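Student project: how do we get cleaner demonstrations for a "tidy up" task?

Posted by Khadija Mansour in Robotics Clubs & Classes

Hi all! I'm in a college robotics club and four of us picked a tidying task for our end-of-year project, which we show in June. We're doing imitation learning, so no arm yet on our side of the work – we walk around with the hand-held gripper, do the task ourselves over and over, and the recordings go into training. The arm lives at Zokitz, a makerspace across town, and we get it for one afternoon every couple of weeks.

The task sounds easy when you say it out loud. Dustpan, hand brush, bucket. Pick up the brush, put it in the bucket, then do the same with the dustpan. That's all! We figured we'd be done in a month and could spend the rest of the time on something flashy with actual sweeping.

So far we have 851 recordings and kept 700 of them after throwing out the bad ones (drops, bumps, somebody walking into the table, me sneezing). The policy we trained on those does fine with the brush if the bucket is standing upright. If the bucket is lying on its side it goes to pieces. It reaches for the brush, grabs it, then sort of hovers, as if it's waiting for the bucket to stand up by itself. And with the dustpan it goes for the handle from all kinds of angles and misses more than it hits. 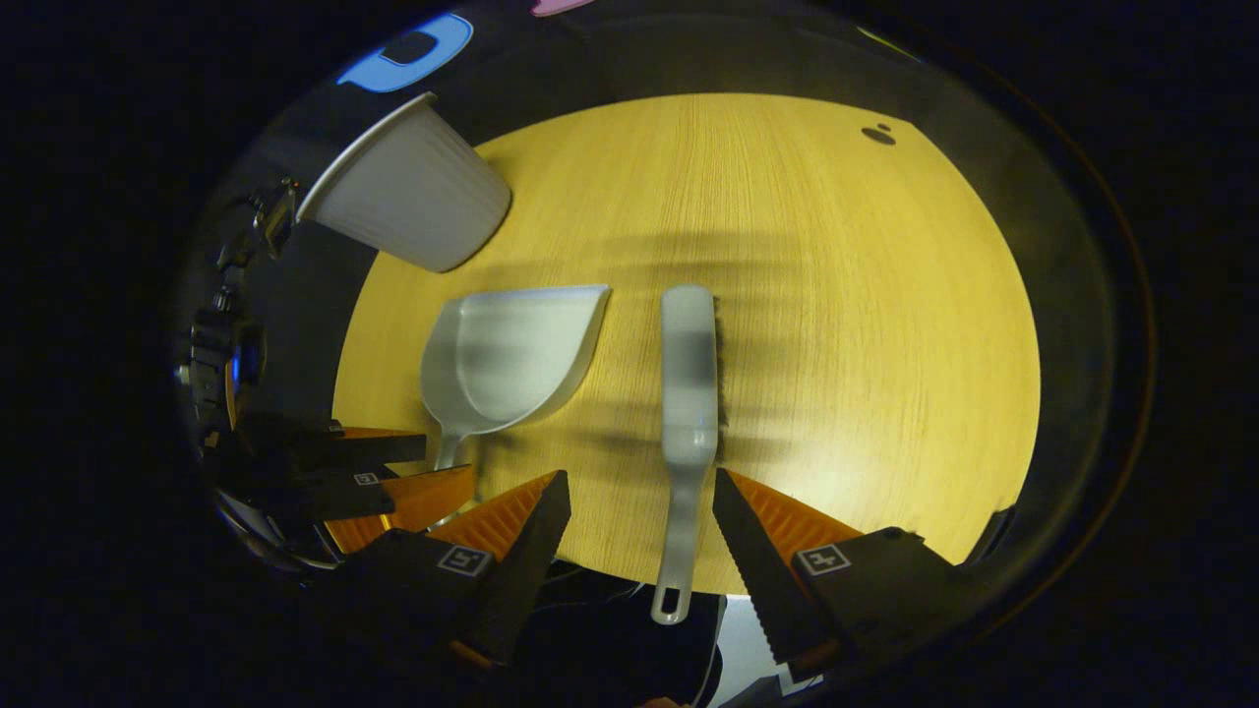 Everything we use is white, too, which was my bright idea because the set was cheap and matched. On the light yellow table it all looked nice and clear to us, but now I'm wondering if that's part of the trouble. My teammate says color doesn't matter and that the shadows are worse, because the gripper throws these dark stripes over whatever you're reaching for and they move when you move. We had a pretty long argument about it and settled nothing.

What I'd like to know:

Do we need a lot more recordings, or just different ones? Should we be starting with the bucket tipped over on purpose? And is it a bad thing that all four of us grab stuff differently? I'm left-handed and I come at the brush handle from the other side than everyone else does.

We have maybe 18 good hours of lab time left before the demo, so please don't tell me to start from zero.

Ayman Kabbaj

I help out with the student teams at Nurnus and this comes up every single year, so don't feel bad.

Different ones, for sure. If most of your 700 have the bucket upright, another 700 like that will just make it better at the thing it can already do. I'd go through what you kept and sort it by how the bucket starts out. My guess is you'll find a small handful with it on its side and the opening pointing every which way. Then record in blocks: bucket tipped with the mouth away from you, mouth to the left, mouth to the right, and so on. Shuffle the dustpan and brush every time. We use a deck of index cards with little sketches on them and draw one before each take, because people are terrible at being random and will put the bucket in the same corner all day long.

The bigger thing, though, is that you need to decide what the right answer is. When the bucket is on its side, do you stand it up first, or do you slide the brush in through the opening? I'd bet money that your team does both. If half the recordings do one and half do the other, that hovering is pretty much what I'd expect to see. Pick one! We picked sliding, since standing a bucket up with two fingers is a pain, but a ribbed one might give you more to hold on to. Try it a few times before you commit.

About the left-handed thing: I wouldn't throw yours out. Coming from another side is fine as long as you end up with the same grip on the handle. What hurts is when one person takes the handle near the head and another takes it right at the tip. We put that in writing, one page, taped next to the table. Same for the dustpan – choose a spot on the handle and everybody goes there.

For shadows, can you move the lamp? If not, record some in the morning and some after lunch and let it see both. I wouldn't lose sleep over white on yellow.

Benjelloun

get a colored bucket lol. we had a clear one and it was a nightmare, swapped it for a red one and things got better the same day

Emik

Agree with most of what Ayman wrote, but please don't change the bucket now like the post above says. With 18 hours left you'd be asking your model to handle an object it has never seen, and your old recordings would be worth a lot less. Keep the white set and fix the starting positions.

Two small things from our class last spring. First, slow down at the grab. When you do a task for the hundredth time you get fast and sloppy, and the fingers close while the hand is still moving. Ours learned to do exactly that and knocked the handle away. We started pausing for a beat before closing and the misses dropped a lot. Second, take a brush handle that hangs over the table edge and decide if you want those in or out. It's a nice easy grab for a person, but check that the arm at your makerspace can get down there without hitting the table. Ours couldn't, and we found out in front of parents.

Also keep back a few layouts you never train on, so you have something to test with before demo day.

Khadija Mansour

Thank you!! I checked, and yes, we do both. Two of us stand the bucket up and two of us slide the brush in. We're voting on it tonight and then I'm making the index cards.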